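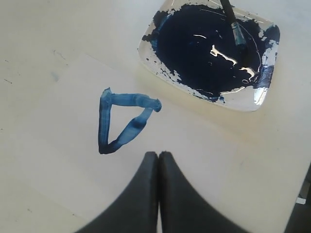
July
By Yatziri Camacho

Bañuelos One-Color Painting Set, Blue

The One-Color Set is what we put together for people who want to paint with a single color and don't want to buy a box of tubes to do it. It has two Zalia square dishes, one bottle of Torkik blue, one Wilis flat brush and a pad of white paper. The price is $32 for the set. All of the parts are also sold separately, and the refill bottle is the one most people come back for.

What's in the box

2 Zalia square dishes, white ceramic
1 bottle Torkik tempera, Deep Blue, 400 ml
1 Wilis flat brush, dark handle, metal ferrule
1 pad of white paper, 20 sheets

The dish

The Zalia is a plain white square dish with rounded corners and a low raised rim. It has no wells and no thumb hole. We tried the set with a molded plastic palette first and went back to a dish after a month. With one color there is nothing to keep apart, and the little wells only made it hard to load a wide brush. On a flat dish you can lay the side of the bristles down and turn them over in the paint.

Ceramic also has some weight to it. A plastic palette tends to follow the brush across the table when you drag the brush out over the edge, and the dish mostly stays where you set it. It will slide if you push it, so on a slick table put a damp paper towel underneath.

The rim is low. You can wipe the brush on it and get rid of the extra paint before you go to the paper. It also means you should not treat the dish like a bowl. If you fill it to the edge and then carry it across the room, you will spill. Pour at the table.

There are two in the set so that one can hold paint and the other can hold water, or so that two people can share the bottle. Some teachers use the second dish for thinned paint, which is a good use for it. They stack when clean.

The glaze is white all the way across, inside and out, and that helps you judge the color. Paint that looks nearly black where it's deep will show its real blue where it thins out toward the edge of the dish. Look there first before you decide you need to add water.

The paint

Torkik Deep Blue is a thick tempera. Out of the bottle it is a dark navy with a shine to it. Brushed out on white it goes a good deal lighter, closer to cobalt, and you can see the streaks from the bristles in it. If you want a flat, even area with no streaks, you will need a second coat, and the first coat should be dry before you start. If you like the streaks, one coat with a well loaded brush is enough.

Customers ask whether the bottle contains two different blues. It's one color. The difference is how much of it is on the surface.

You don't need much. A puddle across the middle of the dish will do several sheets. People who pour enough to cover the whole inside get more paint on the rim, then on the handle, then on their hands. It all washes, but you'll be washing it. Whatever is left can be covered with plastic wrap pressed down on the surface, and it will keep overnight. We don't recommend putting it back in the bottle.

The paint comes off skin with soap. It comes out of most cotton if you rinse it in cold water before it dries. On painted walls, let it alone for a minute and then dab with a damp cloth, and don't rub. Small specks from flicking a full brush are the usual problem, and they are easier to get off the same day.

The brush

The Wilis is a medium flat brush with synthetic bristles. We picked it because it makes a thick stroke with one pass, and because it puts up with being left in the dish longer than it should be. It still shouldn't live there. Paint works its way up under the ferrule, dries there, and spreads the bristles apart, and after that you can't get a straight edge out of it. If you stop for lunch, rinse the brush and lay it flat.

It is too wide for lettering smaller than a couple of inches. If that's what you want to do, buy the Wilis round as well. The flat is right for simple shapes, stripes, posters, big leaves, borders and filling in.

Setting up

You need a table, the dish, the paper and a rag. Put the paper down flat in front of you and the dish beside it, on the side of the hand you paint with. If the dish is on the other side, your arm crosses the wet sheet each time you go for more paint. Turning the dish so that a corner points toward you gives you a straight edge to wipe on whichever way you come at it. 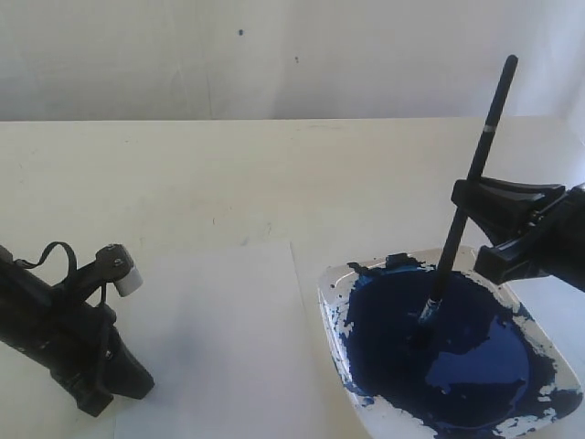 Leave a little space between the sheet and the dish. Drips land in that gap, and it's better to have them on the table than on the page. The pad can be used whole or you can tear off a sheet at a time. We tear them off. A stack under a wet sheet will pick up paint at the edges, and then the next sheet has a line on it before you start.

Pour the paint, stand the brush in it for a moment so the bristles take it up, then turn the brush over once against the rim. Try the first stroke on a scrap. A first stroke is nearly always too heavy.

Painting on the table itself

We get asked about this often enough that it should be on the page. Yes, you can paint straight onto a sealed white tabletop with Torkik, and it's a nice way to practice. Triangles, squares and letters all work fine, and you wipe the whole thing down afterward. Our own work table gets used this way most weeks. Before you try it at home, paint a small mark in a corner, let it dry, and see whether it wipes off. On melamine and most hard, sealed finishes it does. On raw wood, chalky paint, or a top that is already badly scuffed, some color can stay in the scratches. A matte top takes a bit more wiping than a shiny one.

A triangle is a good first shape. Three strokes, and you reload for each one. Start each stroke at a corner and pull toward the next, and let them overlap where they meet. If you try to go all the way around without reloading, the last side comes out dry and scratchy.

The paper

The pad is a smooth white drawing paper, heavy enough for tempera but not for a lot of water. It will buckle if you flood it. Buckled sheets flatten out under a few books once they're fully dry. The paper is a slightly cooler white than most tabletops, so you can find the edges of the sheet without drawing a border.

If you want to work very wet, get the watercolor pad. It costs more and you get fewer sheets.

Cleaning up

Scrape what's left of the paint to one side and wipe it out with a paper towel before you put the dish under the tap. It saves a lot of water and keeps the paint out of the drain. Then wash with warm water and dish soap. Dried paint around the edge will come loose after a soak. Please don't go at it with a knife. The glaze is hard but a blade can leave gray marks that don't come out.

The dishes can go in the dishwasher on the top rack. Once you've used them for paint, keep them for paint and don't put food on them again.

Rinse the brush until the water runs clear, squeeze the bristles flat between your fingers, and let it dry lying down. The ferrule will keep a blue tint after a while. That doesn't affect anything.

Who it's for

We sell most of these to parents and to people who teach small classes. Children do well with it because there are no colors to choose between and no colors to turn brown. Adults buy it for practicing brush control and for making cards and signs. For children under five, the dish should stay with the grownup. It is ceramic and it can break if it goes off the table.

The set is not a good choice for fine detail, for outdoor signs or for anything that will get rained on. Tempera isn't waterproof when dry. For outdoors we carry a Torkik acrylic in a similar blue, but it dries hard and you can't wipe it off a table, so don't mix up the bottles.

Refills and spares

The 400 ml bottle lasts most households well past the pad of paper. Refill bottles, single Zalia dishes and replacement Wilis brushes are on the shelf by the register and can be added to any order. We also stock the set in red. Yellow was dropped because it was too faint on white paper for most of the people who bought it, and we had a good many returned.

If a dish arrives chipped, keep the box and get in touch with us. We'll send another one. You don't have to mail the broken one back.

Sets are packed at the store and usually go out the next morning. Orders that come in before noon can be picked up the same afternoon at the side counter.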